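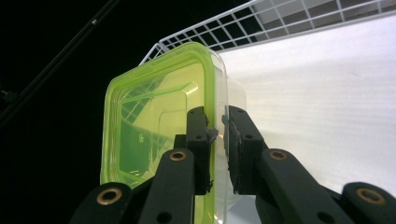
연두색 뚜껑이 달린 투명 밀폐용기를 집은 모습. 검은 손가락 두 개가 뚜껑 쪽과 반대쪽 벽을 맞잡고 있다.

Gilex 핸드헬드 그리퍼 키트 사용기: 부엌에서 한 달 굴려 봤습니다

2월에 주문해서 지금까지 거의 매일 쓰고 있습니다. 결론부터 쓰면 아주 마음에 듭니다. 손에 들고 쓰는 그리퍼는 이걸로 세 번째인데, 처음으로 '오늘도 이거 들고 뭐 좀 해 볼까' 하는 생각이 드는 물건이에요. 물론 불만도 있고, 뒤에 따로 적겠습니다.

저는 집안일 동작 데이터를 모으는 개인 프로젝트를 하고 있습니다. 그릇 정리, 용기 꺼내기, 선반에 올리기 같은 것들이요. 그래서 부품 집기나 나사 조이기 쪽은 거의 안 해 봤고, 이 글은 전부 살림살이 기준입니다. 공장 쪽 용도로 찾아오신 분께는 참고가 덜 될 수 있어요.

구성과 조립

상자 안에는 손가락 링크 한 벌, 손잡이, 카메라 거치대, 부싱과 나사 봉지가 들어 있습니다. 조립은 저녁 먹고 시작해서 자기 전에 끝났습니다. 설명서가 종이로 들어 있는데 그림이 크고 순서가 잘 잡혀 있어서 막힌 데가 딱 한 군데였어요. 손가락 좌우가 거울처럼 대칭이라 링크 방향을 한 번 뒤집어 끼웠습니다. 다 조이고 나서야 알아서 다시 풀었네요. 링크 안쪽에 연필로 L, R 표시해 두고 시작하시길 권합니다.

관절마다 황동색 부싱이 들어가는데 저는 이 부분이 제일 좋습니다. 전에 쓰던 Ziten 제품은 관절이 플라스틱끼리 바로 맞닿는 구조라 몇 주 지나면 손가락 끝이 좌우로 흔들렸거든요. 이건 한 달이 지난 지금도 첫날과 느낌이 같습니다. 쥐었다 놓을 때 걸리는 데가 없고, 힘을 아주 조금만 줘도 손가락이 바로 따라와요. 무광 검정 링크 사이로 부싱만 반짝이는 것도 솔직히 예쁩니다. (이런 건 점수에 안 넣으려고 했는데 넣었습니다.)

실제로 집어 보면

첫 사진의 용기가 제가 그리퍼를 시험할 때 꼭 써 보는 물건입니다. 투명한 벽은 매끈하고, 뚜껑은 모서리가 둥글고, 뚜껑과 벽의 재질감이 서로 달라서 양쪽 손가락이 받는 마찰이 다릅니다. 그리퍼가 조금만 뒤틀려도 용기가 빙글 돌아가 버려요. Gilex는 여기서 정말 잘합니다! 비스듬히 기울여 들어도 패드가 면에 납작하게 붙어 있고, 그대로 손목을 돌려도 따라옵니다. 빈 용기는 실패한 기억이 거의 없고, 쌀을 반쯤 담은 것도 천천히 들면 괜찮았습니다. 가득 채우면 무리입니다. 손가락보다 제 손목이 먼저 항복해요.

철망 선반 쪽 작업도 많이 했습니다. 손가락 끝이 길쭉하고 패드가 얇은 편이라 용기와 용기 사이 좁은 틈에 넣기가 수월합니다. 전에는 옆 그릇을 밀어 놓고 집어야 했는데 이제는 그냥 들어가요. 다만 링크가 아래로 갈수록 넓게 벌어지는 모양이라 선반 깊숙이 있는 물건을 꺼낼 때는 팔꿈치를 내리고 아래에서 위로 접근하는 편이 낫습니다. 이 각도에 익숙해지는 데 며칠 걸렸습니다.

잘 안 되는 것도 적어 둡니다. 납작하게 놓인 접시는 가장자리가 들려 있지 않으면 못 집습니다. 젓가락 한 짝은 집을 수는 있는데 자꾸 돌아갑니다. 비닐봉지는 의외로 잘 집어요. 젖은 유리컵은 시도하다가 한 번 떨어뜨릴 뻔한 뒤로 안 합니다.

기록과 소프트웨어

한 달 동안 모은 에피소드가 2337개, 그중 쓸 만하다고 남긴 게 2220개입니다. 버린 것은 대부분 제가 동작을 망친 것이고 장비 탓은 얼마 안 됩니다. 정리는 Borkton 뷰어로 하고 있는데 Gilex 쪽 파일이 변환 없이 바로 열려서 편했어요. 손가락 벌어진 정도가 영상 옆에 그래프로 같이 뜨니까 언제 놓쳤는지 금방 찾습니다.

초기 보정은 처음에 한 번 제대로 해 두면 됩니다. 저는 중간에 한 번 심하게 부딪힌 다음에 다시 했고, 그때 말고는 손댄 적이 없습니다. 보정 화면의 글씨가 너무 작은 건 고쳐 주면 좋겠네요. 안경을 벗었다 썼다 했습니다.

아쉬운 점

패드입니다. 손가락 끝 안쪽에 대는 띠가 소모품인데, 제 기준으로는 300회쯤 집고 나면 가장자리가 너덜너덜해지기 시작합니다. 그래도 집는 힘은 한참 더 버팁니다만 보기가 좀 그렇고, 작은 물건은 가장자리에서 미끄러지는 일이 생겨요. 여분이 2장밖에 안 들어 있는 것도 인색합니다. 한쪽씩 갈면 한 번 교체로 끝이잖아요. 저는 Nyitrai에서 나오는 고무 시트를 잘라 붙여 봤는데 순정보다 조금 두껍지만 쓸 만했습니다. 두께가 달라지니 갈고 나서 보정은 다시 하셔야 합니다.

손잡이도 한마디. 제 손이 작은 편이라 오래 들고 있으면 엄지 아래가 뻐근합니다. 테니스 라켓용 그립 테이프를 감았더니 훨씬 나아졌어요. 손이 큰 분은 그대로 쓰셔도 될 것 같습니다.

어떤 분께 맞을까

집 안 물건으로 조작 데이터를 모으는 분이라면 망설임 없이 권합니다. 조립을 직접 해 보고 싶은 분께도 좋고요. 반대로 상자에서 꺼내 바로 써야 하거나 무거운 물건 위주라면 다른 걸 보시는 게 낫습니다. 저는 하나 더 사서 양손으로 해 볼까 고민 중입니다. 용기 뚜껑 여는 동작을 꼭 모아 보고 싶거든요.

별점은 다섯 개 중 네 개 반. 반 개는 패드 값입니다. 손잡이에 감은 테이프 규격이나 고무 시트 자르는 치수가 궁금하시면 댓글 남겨 주세요.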